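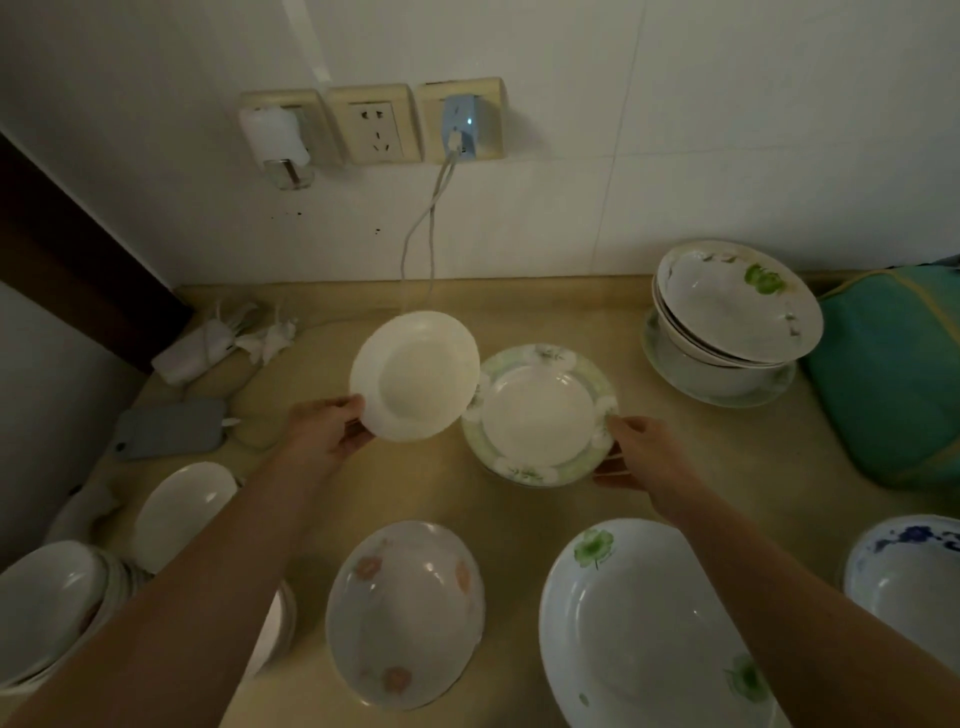 *2 min read*

August, notebook, film transfer bench

Second pass on the Ostitz reel today. It's the 16mm print of the circus short, the one with the trained dogs playing every part including the bank manager. Can label says 900 feet. The footage counter on the rewinds came up short of that, so either the label was copied from another can or a piece is gone. My guess is a piece is gone. The story jumps from the robbery straight to the dogs in jail, and there is a tape splice right at the jump.

Condition: moderate vinegar smell, some edge curl, worst at the head. Perforations are good except for a run of torn ones before the train sequence. Repaired 6 of them with perforated tape. Left the old cement splices alone where they held. Two let go on the rewinds and I remade them.

Cleaned by hand, slow, changing the cloth often. The first cloth came up brown. The last one was still a little gray but I stopped there, as the emulsion near the tail looks soft.

Scan settings: same as the Liao cartoons, except exposure down a bit. The print is contrasty and the white terrier was blowing out completely in the saloon shots. Bringing exposure down keeps some fur in her but the bar behind goes nearly black. I can live with that. First scan was no good, the gate had a hair in it from the start of the reel until about frame 159. Blew out the gate and started over.

Sound: variable area track, noisy. The voices were dubbed by what sounds like two men doing all the parts. Lips don't match and were never going to, so sync is set by the door slams and the one gunshot. Head of the reel is in sync, and by the tail the audio is running late. Checked the splices and the drift starts at the missing section, so somebody cut picture and lost track with it unevenly. I split the audio there and slid the second half. Better. Still a little loose on the piano number.

The title card reads "A Flikorico Picture". The end card is from a different company, Wikuvell, in a different typeface, and on different stock judging by the edge codes. Probably a reissue ending put on for rental. Keeping both in the file.

To do:

- Order more perforated tape, down to the last roll
- Ask whether the other Ostitz cans include a loose roll, could be the missing robbery footage
- Put molecular sieves in with this one and store it away from the cartoons
- Redo the saloon shots at a second exposure and compare
- Fix the squeak in the take-up arm

Scan is on the shared drive, ungraded. Please don't trim the leader, I still need the countdown for sync.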